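Konalby bench trials: gripper comparison
Progress report, December

Summary

The two-arm bench at Sillavport is running and the first round of gripper trials is finished. We have compared the Leckie fingers with the Brultis fingers on the pick and handover tasks agreed in the work plan. The Leckie set did better on flat parts and the Brultis set did better on anything with a rounded edge. Work on the controller is behind plan. Spending is within the budget for the period.

Work done in this period

Both arms are fixed to a common mounting plate along the front of the table. In the first weeks we had them on separate clamps, and every time one was knocked we had to measure the distance between them again. With the shared plate the calibration has held from one session to the next. The table has plain grey walls on three sides. Before those went up, the overhead lights and people walking past were upsetting the camera readings in the afternoons.

We also put a patterned cloth over the table top. The work plan asked for one plain and one patterned surface, and the plain surface trials came first. On the patterned cloth the software took longer to find thin parts, and it sometimes picked a grasp point a little way off the edge. Dark parts gave less trouble than pale ones.
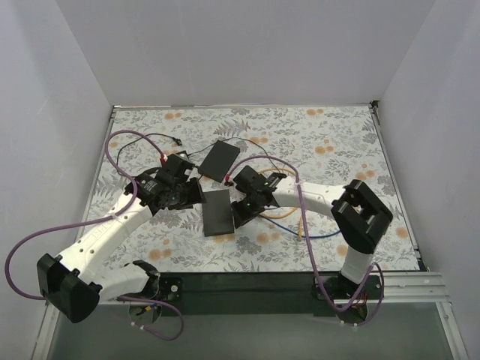 Each finger set was given 60 attempts per task on each surface. A pick counted as good if the part was lifted clear of the table and held for 5 seconds. A handover counted as good if the second arm took the part without it touching the table. We recorded the failures by type as well, because a slip and a missed grasp need different fixes.

Results so far

On flat parts, the Leckie fingers missed the grasp less often. Their tips are thinner and get under an edge more easily. Most of their failures were slips during the handover, when both grippers were holding the part and one let go too early. That is a timing fault and should be put right in the controller.

The Brultis fingers hold more firmly once closed, but they tend to push a thin part along the cloth before they catch it. We tried a slower closing speed, which helped a little and made each cycle noticeably longer. We have gone back to the normal speed for the rest of the trials so that the figures can be compared.

The full tables are in the annex. We would ask that the handover figures are not quoted outside the project until the timing fault has been dealt with.

Problems and delays

Cable routing is still not good enough. The runs along the arms are long, and on two days a connector worked loose at the wrist and we lost the session. Longer strain reliefs are on order. Until they come, we check every connector by hand at the start of the day.

The new controller arrived six weeks late and has only been tested with one arm. The results above all come from the old controller. We do not expect this to change which finger set suits which part, but cycle times will probably improve and will need to be measured again.

Next period

We will move both arms to the new controller, correct the release timing and repeat the handover trials with both finger sets. After that we will start on the soft parts listed in the work plan. We would like to drop the planned test of a third finger set, as the supplier has stopped making it, and use the time for a second camera position. Please let us know by the Thursday call if you agree to that change.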